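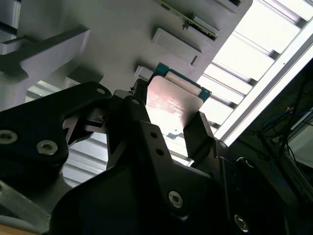 Page last changed: 4 September 2018

Reseating a Desktop Processor: Report on the Bench Portion of the Computer Servicing Project

1. Purpose

This report covers the bench portion of the computer servicing project. The project asked each student group to take one used desktop computer from the Gollton stock room, open it, inspect the main board, remove and refit the processor, and write instructions that a first-year student could follow without help. The group's machine was entered in the project log as unit 26. The report sets out the method that was used, the points at which the written instructions had to be changed, and what remains to be done.

The project was not a repair exercise. Units were drawn from stock that the college no longer needs for classes, and a group was not marked down if its unit proved to be beyond use. Marks were given for care in handling, for the accuracy of the log, and for the quality of the instructions.

2. The part

A processor of this type is a small square plate. One side carries a metal heat spreader, which meets the cooler. The other side carries the contacts, which meet the socket. The green or blue-green substrate extends a little past the metal, and this narrow margin is the only area by which the part should be held. The first draft of the instructions said only "hold by the edges." The wording was later changed to "hold by two opposite edges and touch neither face," which readers in the trial found easier to follow.

The lettering on the heat spreader is the usual means of identifying a processor. Old paste and strong lamp light both make it hard to read. The instructions now tell the reader to tilt the part under a softer light, copy the lettering into the log, and compare it with the stock list before going any further.

3. Preparation

The following steps were carried out before any part was touched:

- The power cord was unplugged and the power button held in to drain the supply.
- The side panel was taken off and laid flat, away from the bench edge.
- A wrist strap was fitted and clipped to bare metal on the case.
- The memory modules were taken out, placed in sleeves, and labeled by slot.
- The cooler was unfastened and lifted straight up after a slight twist.

Taking out the memory was not required by the project guide. The group added it after the first practice session, in which one student's sleeve caught on a module. With the slots clear there is more room for the hand on that side of the socket, and the gold-colored contacts can be checked for dust at the same time. 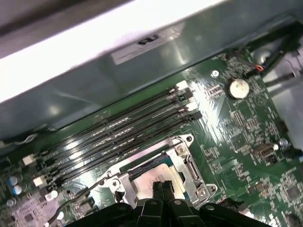
Department of Computer Servicing – Gollton Student Projects

4. The socket and its bracket

On this board the processor sits under a silver metal bracket next to four black memory slots. A load lever along one side of the bracket holds it closed. When the lever is pressed down and hooked under its tab, the processor is clamped and must not be pulled. The written steps for opening the socket are as follows:

1. Press the lever down and slightly outward until it clears the tab.
2. Raise the lever fully, under control, without letting it spring.
3. Lift the bracket by its tab.
4. Take the processor straight up by two opposite edges.

The bracket screws are left alone throughout. One draft mentioned them in the same paragraph as the lever, and a trial reader took this to mean that they should be loosened. They are now covered in a separate note, which states that the screws hold the bracket to the board and play no part in changing the processor.

5. Cleaning

Residual thermal paste was visible on the heat spreader with the bracket still closed. The group discussed whether it should be cleaned in place or after removal. The project guide allows either. The instructions call for cleaning after removal – paste that is pushed past the metal can fall into the socket, where it is very difficult to remove. A lint-free cloth and a small amount of cleaning alcohol are enough. The cloth should be moved inward from the edges, and a clean part of it used for each pass.

6. Refitting

Refitting follows the same steps in reverse, with one addition. The corner mark on the processor must be matched to the mark on the socket before the part is lowered. It should drop into place under its own weight. If it does not, it is lifted out and checked again, and no pressure is applied. The lever does offer firm resistance as it closes, and trial readers were often unsure whether this was normal. A sentence to that effect has been added.

7. Limits of the work

The instructions were written for one type of socket only. Sockets in which the pins are on the processor have a different lever and no bracket of this kind, and a reader who applied these steps to them could bend a pin. The group recommends that a second sheet be prepared for those boards before the instructions are used more widely.

Testing under load falls outside this portion of the project and will be reported separately. The log for unit 26 is kept with the others in the stock room.

Contact the department office, Room 104 | Copyright 2018 Gollton Student Projects | Back to top

Related items

Jastari: Labeling and Storage of Memory Modules
Fullow: A Parts Log for Shared Benches
Stan: Cable Routing in Small Cases
Project Guide for Computer Servicing, September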